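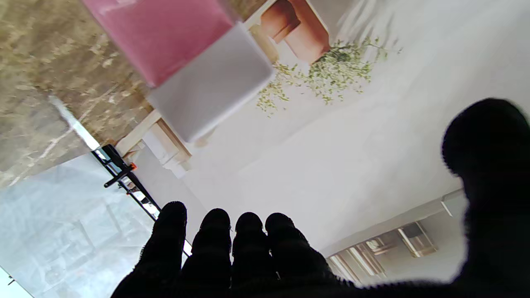 What does Mirkelville Evening School teach?

Bookkeeping, bread, beginner Finnish, chair caning and whatever Arlindo Sampaio has talked himself into this term. Classes run after supper, for adults who already have a day job and would like to be bad at something new.

The school opened over the Hämäläinen shoe store with 2 classes and one working radiator. Elli Seppälä taught the bookkeeping, and still does. Her students have included several people who later did our books, with mixed results. We moved to 37 Rukport Street when the shoe store wanted its upstairs back, and the radiator situation has improved.

Last year 815 people signed up for a course. A fair number came to the second week too.

Kohei Yagi runs the office and answers the phone until 9 p.m., except on Friday, when the phone answers itself. Impi Jääskeläinen teaches Finnish and will not be drawn on how long it takes to learn. Ville Honkanen has the bread class, which fills up first, so sign up early or make friends with someone in it.

We give no grades. You can have a certificate if you ask for one, and Kohei will find the good paper.

The winter catalog comes out in November. Pick one up at the front desk, or at the library if they haven't put it behind the tax forms again.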